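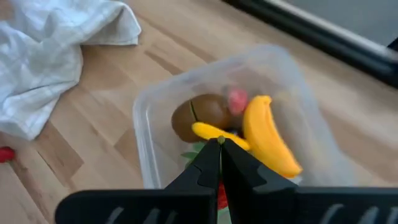
Tolera Degefa wrote in to say the old version of this section had you picking a barcode format before you'd even made a shelf, and could I please flip the two. Done! Shelves now come first, and the barcode part has moved to step 6.

Section 4. Setting up your lending catalog in Trunska

I run the toy library in Fernden on Trunska, and this is the order I'd do things in if I were starting over. Set aside an evening for it. You'll need your admin login and the label printer switched on (we use the Endik, but the menus are the same for the others).

1. Sign in and open Catalog, then Setup. If you only see Loans and Members, you're on a desk account and need to log out and use the admin one.

2. Click New Shelf and type a short name. Mine are things like PUZZLES and PRETEND FOOD. Twelve letters is about where the label starts to shrink the type, so keep it snappy.

3. Choose a loan period for the shelf. I went with three weeks for nearly everything and one week for the big ride-on stuff everybody fights over.

4. Click Save Shelf. Wait for the green check mark before you go on — it can take a few seconds on a slow connection.

Note: You can rename a shelf later, but you can't merge two. I found that out with PUZZLE and PUZZLES.
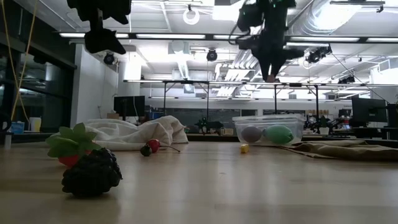
Naming sets is where I lost the most time, so let me save you some. Trunska searches the Title box first and the Pieces box second, and it only matches whole words, so whatever a parent would say out loud at the desk should go in one of those two. Plain words beat clever ones. Strawberry is easy, everyone calls it a strawberry. But take that little yellow cube: one person will tell you it's cheese and the next will swear it's a block, so I'd type "yellow cube cheese block" into Pieces and let them both find it. Ugly, but it works.

5. Open the shelf and click Add Set. Fill in Title, Pieces and Condition. Leave Replacement Cost blank for now if you don't know it (you can do them all in one go from the Seyoum report screen).

6. Pick your barcode format. Short gives you up to 1,000 sets and Long gives you plenty more. We have 488 sets and I still picked Long.

Caution: The barcode format can't be changed once you've printed your first label. Trunska does warn you, but the warning looks just like all the other pop-ups.

7. Print one test label and scan it. The set's title should come up on screen. If you get a row of question marks, go to Printer, then Text, and switch to Standard.

8. Happy with it? Tick the sets you want and click Print Batch. A roll holds 46 of our size of label, so I stop there, change the roll and carry on. 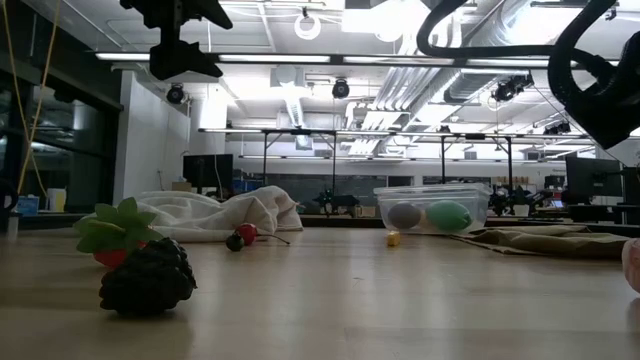 Fig. 4-3. Play food with a white cloth, on a wooden tabletop.

9. Stick the label on the bag or box, never on a piece. Small parts get chewed, and the glue on these labels isn't meant for that.

10. Click Publish Shelf. Members can see it the next time they sign in.

Loan rules and late notices are in Section 5.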